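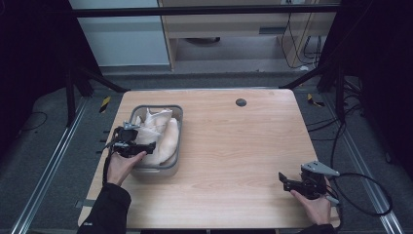

按照 Nia Maddocks 的说法,同一条毛巾在两家洗涤厂洗出来手感可以完全不同,差别多半出在漂洗末段的残碱上,送检之前她一直以为是面料的问题。她的这条意见写在 Vorkent 的客户反馈栏里,后来成为我们调整检测项目顺序的依据之一:残碱测定现排在外观评级之前。

关于我们

Vorkent 是一家独立的纺织品洗涤检测机构,业务范围为酒店、医疗及餐饮行业循环使用的平幅织物和毛圈织物。我们不经营洗涤业务,不销售洗涤剂,也不代理洗涤设备。检测报告只对来样负责,抽样报告对抽样批次负责,两类报告在封面上分别标注。

公司由 Gillespie Purves 创办,最初只有一间实验室,承接白度和断裂强力两个项目。目前设有两个部门:理化室位于 Endgate,负责残碱、残氯、灰分、白度及强力;循环洗涤室位于 Galbraith,负责耐洗次数、尺寸变化率和吸水性。两处样品由公司自有车辆转运,转运记录随报告存档。

检测项目

残碱:取漂洗脱水后的织物,萃取液以酸标准溶液滴定,结果以氢氧化钠计。样品须在脱水后立即密封,已烘干的样品可以受理,但报告中会注明取样状态。

白度:在标准光源下测定,样品折叠至不透光。含荧光增白剂的织物另报荧光分量。毛圈织物测定前须沿同一方向理顺毛圈,否则平行样之间的偏差常常超出允许范围。

强力损失:以未洗涤的同批织物为对照,经向与纬向分别报告。客户未能提供对照样时,只报绝对值,不报损失率。

灰分:反映无机物在纤维上的沉积。水质偏硬地区的来样,建议与钙镁离子含量一并委托。

吸水性:毛巾、浴巾及地巾适用。柔软剂用量过高时,吸水时间明显延长,报告备注栏会列出客户申报的柔软剂投加量,供对照。

循环洗涤

标准程序的主洗温度分为 30 摄氏度和 70 摄氏度两档,由客户按实际工艺选择。循环过程中使用陪洗织物补足装载量,陪洗织物每批更换,不与来样混装存放。中间检测点由客户指定,未指定的按我方作业指导书执行。停机超过一夜的批次,重新开机后先空洗一次,该次不计入循环次数。

数据管理

检测数据由 Rasumance 系统统一编号,原始记录与报告编号一一对应。Rasumance 由 Eetu Huttunen 主持开发,供本公司内部使用,客户可凭委托单号查询进度及下载报告。截至 2024年8月14日,系统内已归档报告 3709 份。早期纸质报告仍在补录,暂不提供在线查询,需要副本的客户请来函说明委托单位名称和大致送样时间。

人员

Gillespie Purves,总经理,报告批准人。
Nikau Harawira,理化室负责人,主管滴定与光谱类项目。
Vaughn Van Dusen,循环洗涤室负责人,兼管设备校准。
Eetu Huttunen,数据与信息系统。

设备校准每年五月集中进行,期间循环洗涤室停止收样,理化室照常受理。

送样须知

样品应以清洁塑料袋单独封装,袋外注明编号、织物成分、已洗涤次数及所用洗涤剂类型。同一委托单内不同成分的织物请分袋。沾染血渍或其他体液的医疗织物须经消毒后送样,并附消毒记录。委托单填写不全的,样品暂存,待补齐后开始计算检测周期。

常规理化项目的检测周期为 14 天,循环洗涤项目视次数另行约定。加急委托须事先电话确认,未经确认的按常规周期处理。检测后的余样保留至报告异议期结束,需要退回的请在委托单上勾选,运费由委托方承担。

对结果有异议的,请书面提出并附报告编号。复检使用留样,由原检测人以外的人员操作;复检结果与原结果的差值在方法允许范围之内的,维持原报告。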